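Spent the afternoon at the Clalov open day. They do kitchen manipulation, two-arm setups, mostly trained in simulation. Posting my notes as I type them up. Long thread, mute if you need to.

Format first. Sign in, short talk by Vittoria Sorrentino, who runs the simulation side, then three stations you could walk between. Station one was hardware, station two was teleoperation, station three was the simulated kitchen. I spent most of my time at three.

The talk was 20 slides and had no video of a robot dancing. Good start.

Main point of the talk: they train on simulated tasks, then test on a physical counter with the same layout. The simulator is called Wesura and is written in house. The physical arms are bought in and the gripper fingers are their own.

Numbers from the slides, for people who want them. 511 recorded demonstrations for the microwave door task. 135 of those thrown out during review, mostly for bad grasps on the handle. The rest go into training.

Sorrentino was asked why the reject rate is that high. Her answer: operators get the door open in ways a policy should not copy, such as hooking the handle with the side of a finger and dragging. It counts as a success in the log. A person has to watch it to catch it.

I would have liked to see the review guidelines. She said they are two pages long and change often.

Station three. You sit at a monitor and step through the kitchen from the robot's viewpoint while Gerardo Ferraro answers questions. He built most of the assets.

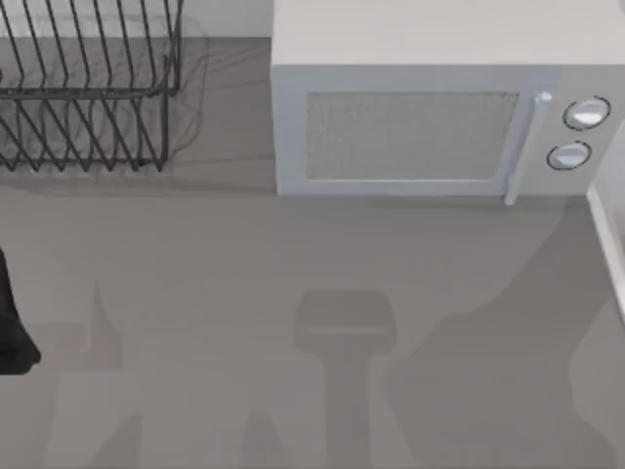
Wesura kitchen at station three. Dish rack, microwave, left gripper just in view.

The microwave has two plain knobs and no display. I asked Ferraro if that was a shortcut. He said a display adds nothing to a door task and they would rather spend the time on the hinge.

The hinge is where the work went. Door friction and the force needed to break the latch are both varied between episodes. Handle position stays fixed for now. He expects to vary that too, no date given.

I asked about shadows, because the arms throw soft ones over the counter. He said they are kept on for training. With shadows off, an earlier policy did well in simulation and then hesitated over its own shadow on the real counter. One anecdote, no chart, so weigh it accordingly.

Rack tasks use the same kitchen. Plates are loaded in only when the task calls for them. Thin wire is hard on the contact solver and Ferraro was frank about that. The collision model for the rack is simpler than the one you see on screen.

Success rate for the door task on hardware: 83 percent, as presented. I asked how many trials. The person at station one did not have the figure and took my email. I will add it to the thread if it comes.

Station two, teleoperation. Visitors could try it for a few minutes each. I was poor at it. The lag is small but you notice it on fine wrist moves, and I overshot the handle twice before getting a finger behind it. More sympathy now for whoever made the rejected demos.

Station one, hardware. Fingers are molded by Jaunzems and rated for 3000 cycles before replacement. They had a worn pair out next to a new pair – wear is nearly all on the inner edge, near the tip.

The controller is a Clasix unit. Fan noise was high enough that people moved away from it to talk.

Things I did not get an answer on: trial count for the hardware figure, how they calibrate latch force against the real door, and whether any of Wesura will be released. The last one got a polite "we are discussing it."

Next open day is in October. Sign-up goes through their mailing list, and places at the teleoperation station are booked separately – pick an early slot, the line was long by the time I got there.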